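Questions fréquentes – Résidence Turkby

Vous trouverez sur cette page les réponses aux questions que nous recevons le plus souvent par le formulaire de contact. Elle est destinée aux habitants, mais aussi aux personnes qui vont emménager bientôt et à celles qui viennent en visite. Si une réponse est différente de ce qui est écrit dans votre bail, c'est toujours le bail qui compte.

Dernière mise à jour : février

Arriver et stationner

Est-ce que je peux me garer devant l'immeuble ?

Oui, le stationnement le long du trottoir est permis dans notre rue. Les places ne sont pas numérotées et elles ne sont pas réservées aux habitants. Nous ne pouvons donc pas vous garantir une place, même si vous habitez ici depuis longtemps. Le soir, après 19 heures, il est souvent nécessaire de chercher un peu plus loin en direction du pont.

Mes visiteurs ont-ils besoin d'une carte ?

Non. Une carte est demandée seulement pour la cour intérieure, où chaque place appartient à un logement. Un visiteur qui se gare dans la cour sans autorisation peut bloquer un voisin, et nous recevons alors un appel désagréable pour tout le monde. Demandez plutôt à vos invités de rester dans la rue.

Quelqu'un a garé sa voiture sur ma place dans la cour. Que faire ?

Prenez note de la plaque et téléphonez au bureau pendant les heures d'ouverture. En dehors de ces heures, vous pouvez laisser un mot sur le pare-brise. Nous vous prions de ne pas bloquer la voiture avec la vôtre, cela complique beaucoup la situation.

Où est-ce que je peux attacher mon vélo ?

Vous pouvez utiliser les arceaux métalliques près du trottoir, ou le local à vélos au sous-sol. La clé du local est la même que celle de la cave. Les arceaux conviennent bien pour quelques heures ou pour une nuit. Pour tout l'hiver, choisissez le local. N'attachez pas les vélos aux arbres, l'écorce se blesse vite et la ville peut vous demander de payer.

Mon vélo a reçu une étiquette orange. Qu'est-ce que cela signifie ?

Deux fois par an, nous mettons une étiquette sur les vélos qui semblent abandonnés. Si le vélo est à vous, retirez simplement l'étiquette. Après 3 semaines, les vélos qui portent encore l'étiquette sont enlevés et donnés à l'atelier Rinus, qui les répare.

Balcons

Puis-je mettre des plantes sur mon balcon ?

Bien sûr, et cela nous fait plaisir. Les pots peuvent être posés au sol ou suspendus au garde-corps, à condition que la fixation soit solide. Dans les logements qui ont une jardinière suspendue, nous conseillons de vérifier les crochets au printemps et encore une fois avant les grands vents d'automne. Il y a des piétons juste en dessous, sur le trottoir.

Quand vous arrosez, mettez une soucoupe sous chaque pot. L'eau qui descend fait des traces sur la façade et elle tombe parfois sur le linge du voisin.
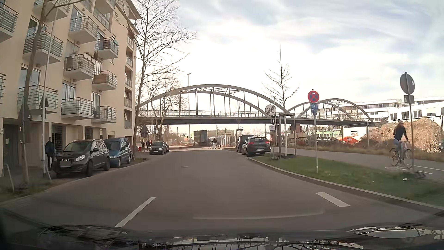
Pour les pots très lourds, par exemple un olivier ou un laurier dans un grand bac, écrivez-nous d'abord. Le balcon peut porter ce poids dans la plupart des cas, mais nous préférons regarder ensemble où le bac sera placé. Il vaut mieux le mettre contre le mur que contre le garde-corps.

Est-il permis d'installer un brise-vue ?

Oui, si trois conditions sont respectées. Le brise-vue ne dépasse pas la hauteur du garde-corps ; il est d'une couleur calme, c'est-à-dire beige, gris ou brun ; et il est attaché avec des colliers, sans percer le métal. Le modèle Kekico, que beaucoup d'habitants ont commandé, correspond à ces règles. Les autres marques sont aussi acceptées.

Les brise-vue qui étaient déjà en place avant ce règlement peuvent rester jusqu'à leur remplacement.

Puis-je faire sécher mon linge dehors ?

Oui, sur un séchoir posé au sol du balcon. Nous vous demandons de ne pas mettre les draps et les couvertures directement par-dessus le garde-corps. Les tapis ne doivent pas être secoués au-dessus des autres balcons – même tôt le matin, quand on pense que les voisins dorment encore.

Et un barbecue ?

Le charbon et le gaz sont interdits sur les balcons. Un petit appareil électrique est toléré, mais pensez à la fumée et fermez votre porte si elle entre chez vous. Pour une fête plus grande, il est possible de réserver la table dans la cour. Le tarif se trouve sur la feuille dans l'entrée.

Est-ce que je peux fermer mon balcon avec des vitres ?

Non, pas de votre propre initiative. Une fermeture vitrée change la façade et demande une autorisation. Si votre logement possède un balcon déjà vitré, vous êtes responsable du nettoyage des vitres à l'intérieur. Le nettoyage à l'extérieur est fait par l'entreprise Wegener une fois par an.

Ma peinture de garde-corps s'écaille. Qui doit réparer ?

C'est à nous. Envoyez un message avec le numéro du logement et une photo de près. Ne repeignez pas vous-même, s'il vous plaît, les teintes du commerce ne sont jamais tout à fait les mêmes et la différence se voit depuis la rue.

Fenêtres et barreaux du rez-de-chaussée

Puis-je enlever les barreaux de ma fenêtre ?

Non. Les barreaux font partie du bâtiment. Si vous trouvez que la pièce est trop sombre, un rideau clair et une peinture blanche autour de la fenêtre aident beaucoup. Le nettoyage des barreaux est à la charge de l'habitant, avec une éponge et de l'eau savonneuse. N'utilisez pas de brosse métallique.

Arbres, herbe et trottoir

Qui s'occupe des arbres devant la résidence ?

Les arbres appartiennent à la ville. Nous ne pouvons ni les couper ni les tailler, même quand une branche arrive près d'un balcon. Si une branche touche le garde-corps ou semble cassée, prévenez-nous et nous transmettons la demande. Le délai est de roughly un mois en hiver et il est souvent plus long en été.

L'arbre près de l'entrée est penché. Est-ce dangereux ?

Cette question revient chaque année. Le service des arbres a contrôlé le tronc et les racines, et il n'a pas demandé de travaux. L'arbre pousse ainsi depuis longtemps, vers la lumière. Si vous observez un changement, par exemple de la terre soulevée au pied, appelez le bureau tout de suite.

Puis-je planter des fleurs dans la terre au pied des arbres ?

Oui, avec des petites plantes qui ne demandent pas de creuser profondément. Les bulbes et les vivaces basses vont très bien. Ne posez pas de bordure en pierre ni de petite clôture, les passants peuvent se blesser dans l'obscurité.

Où promener mon chien ?

La bande d'herbe de l'autre côté de la rue est ouverte à tous. Ramassez après votre chien, même en hiver.

Emménager et déménager

Comment réserver une place pour le camion ?

La demande se fait auprès de la ville, au minimum 2 semaines avant la date. Vous recevez ensuite des panneaux à poser au bord du trottoir. Informez-nous aussi de la date, afin que nous puissions mettre les protections dans l'ascenseur. Le mardi, l'ascenseur n'est pas disponible le matin à cause de l'entretien.

Quel poids l'ascenseur peut-il porter ?

La limite est de 600 kilos, personnes comprises. Pour un piano ou une armoire qui ne se démonte pas, il faut prévoir un monte-meuble par le balcon. Dans ce cas, retirez avant les plantes, le brise-vue et tout ce qui est attaché au garde-corps.

Où mettre les cartons vides ?

Pliez-les et apportez-les dans le conteneur bleu de la cour. Les cartons posés à côté du conteneur ne sont pas ramassés.

Je n'ai pas trouvé ma réponse. À qui écrire ?

Utilisez le formulaire de contact et indiquez toujours le numéro de votre logement ainsi que l'étage. Pour une fuite d'eau ou une panne d'ascenseur avec une personne à l'intérieur, n'écrivez pas, mais appelez le numéro d'urgence affiché à côté des boîtes aux lettres.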